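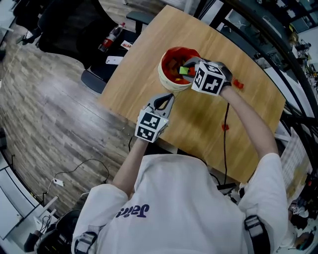
Jinlong Cao reckons the Nindale short is the best thing we've shot so far, and he's a hard man to please. I'm inclined to agree!

So, where we're up to in January: 28 of the 32 scenes are in the can, and the last four are all at Tollby (night work, sorry in advance about the overtime). Deming Ren has signed on for the lead in Coelho – a real coup for us – and the teaser picked up 2,564 views before lunch.

We've spent $920 of the travel money. Could the next instalment come through before we head to Tollby?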